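Course Handout: Small Storage for a Shared Work Table
Unit 4: Boxes, Holders and Labels

Read this before the practical session. Bring it with you, because the exercise sheet refers to the section headings.

What this unit covers

Units 2 and 3 dealt with shelves and drawers. This one deals with the table itself, and with the small things that end up on it: pens, seed packets, tags, string, scissors, receipts, spare keys. Most of these have no fixed home in a house or workroom. They get put down where they were last used and stay there until the table is needed for something else.

The aim is to be able to sort a mixed tabletop into groups, pick a container for each group, and mark the container so that another person can use it without asking.

Terms used

Open holder: a container with no lid, used standing up. Pen cups and tool jars are open holders.

Closed box: a container with a lid. It may stand upright or lie flat.

Active item: something used at least once in a normal week.

Resting item: something kept for later use, such as seed that will not be sown until spring.

Face: the side of a container that a person sees when standing at the table. On a box kept upright, the face may be a different side from the one the maker intended.

Sorting

Clear one corner of the table first. You need somewhere to put things down while you work.

Take items one at a time and place them in groups by use. Do not sort by size or by color at this stage. A marker and a pen go together, even if the marker is much thicker. A seed packet and a plant tag go together, though one is paper and the other is usually plastic.

When the table is sorted, look at the smallest groups. A group of one item is usually a sign that the item belongs in another room. Put these in a tray by the door and take them out at the end of the session.

Next, split each group into active and resting. Pens are nearly always active. Seed packets are resting for most of the year. If you cannot decide, treat the item as resting and see if anyone goes looking for it.

Choosing a container

Active items go in open holders. A lid on something used every day will be left off, and then it takes up table space of its own.

For pens and markers, use a cylinder or a square cup tall enough to hold them upright with the caps showing. Store them caps up so that the color can be read from above. Markers that dry out quickly are better lying flat, so check the barrel for storage directions. A full holder is fine. A holder so tight that one pen pulls out two others is overfull and should be split.

Resting items go in closed boxes. For paper packets, the inside of the box should be a little wider than the packet. In the practical we use the Rarnine and the Makow box. The Rarnine is the narrower of the two and takes packets in a single row. The Makow takes two rows but needs a divider, or the front row slides under the back one when the box is carried.

Keep seed away from heat and damp. Do not put the box on a radiator shelf or next to a sink.

Labeling

A label has to answer one question: what is inside? Dates, sowing notes and names of beds can go on a card inside the lid.

There are three common ways to label a closed box.

Written label. Cheap and quick. Ink fades in sunlight and a pencil label rubs off. Check written labels every June and redo any that you have to lean in to read.

Tag on a string. Useful when the contents change often. Tags come loose, so tie them through a handle or hinge and avoid tape.

Sample on the face. One item from the box, or an empty packet, is placed on the outside. This works well for seed, since most packets carry a photograph of the grown plant and can be recognized from across the room. Use an empty packet if you have one. Fix it with two small pieces of removable tape at the top corners once you are happy with the position.

Whichever you use, remove the old label first. Two labels that disagree are worse than none.

Worked example
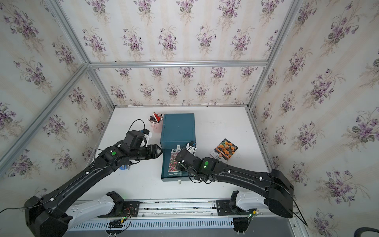 Mapplebeck, 6th March

The pens and markers are in a pink cylindrical holder, standing to the left of a teal storage box. The box is upright near the middle of a white table. A seed packet with pink and red flowers on it is propped against the front.

Points to note for the exercise:

The label on the lid is faded. Decide whether you would replace it or take it off and rely on the packet.

The packet is leaning, so it would need fixing before the box is moved to a shelf.

A small white tag is on the table in front of the box. Under the sorting rule it should be given to a group before the table is called finished.

The holder and the box are different colors. This helps when two people share a table, as each container can be asked for by color.

Exercise

Work in pairs. Each pair has a tray of mixed items, one open holder and one closed box.

1. Sort the tray into groups by use.
2. Mark each group active or resting on the sheet.
3. Fill the holder and the box.
4. Label the box by one of the three methods above and write down which one you chose.
5. Change places with another pair. Find the item named on their card without moving anything else.

Allow some 4 minutes for step 5. If the item cannot be found in that time, tell the other pair where you looked first. They should use this when they redo the label.

Leave the boxes on the side bench, faces outward. Empty packets go back in the Moltska folder, loose tags in the envelope at the back of it.

For next time

Choose one table at home or at work and sort it by the method in this unit. Bring a list of the groups you ended up with and the container used for each. Unit 5 starts from these lists and moves on to shared shelves.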